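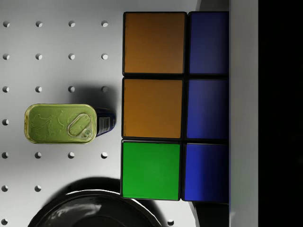
Figure 2. Simulated bench: pegboard top with tin, puzzle cube and black bowl.

4. Equipment planning and budget

4.1 What we costed

Before any hardware was ordered we built the bench in simulation (Fig. 2) and used it to argue over the shopping list. Tin, cube, bowl. Three shapes that ask different things of a gripper, and all easy to replace from a shop if lost or dented. Cube is big against the tin, so jaw opening went to the top of the spec sheet early.

Two arms were quoted, the Skovetier and the Twal. Both quotes came in March. The Skovetier was cheaper up front but its wrist camera was a separate line, and the mounting kit another one. The Twal quote had the lot, plus freight. Once everthing was added the gap was $1,268 in the Twal's favour, which changed our minds.

4.2 Work surface

Pegboard top kept from the simulated version. Fixtures can be moved without drilling, and a layout can be written down as hole positions and put back by whoever is on next. We priced a plain bench top as well. Saving was small, and clamps would have eaten it.

Glossy objects stay in the budget discussion because they cost money in lighting. The bowl carries bright highlights on its rim even in the render, and the metal tin has one on its blue end. Lakshmi Panicker asked for two diffuse lamps and a spare. We approved the two. Spare was put off to the next round.

4.3 Consumables and spares

Finger pads are the main running cost. Stusto sells them in packs of 20 and we budgeted 2 packs a term. Demance pads fit too, but the lead time was 39 days at last asking, too long for a teaching lab. Cubes and tins are bought as needed out of petty cash, receipts to Nest Sayce.

Not costed: staff time for calibration, power, the service contract after the first year. The last one is a real gap. Neither supplier would give a firm price that far out, so the line is blank in the table and should be read as unknown, not zero.

4.4 Order of purchase

Arm first, then bench, then lamps. Pads with the arm so it can be used on arrival. The order was signed off on Sep 21, 2022. Compute was already in the lab and dosn't appear in the totals. Changes to the list after sign-off are given in Section 5.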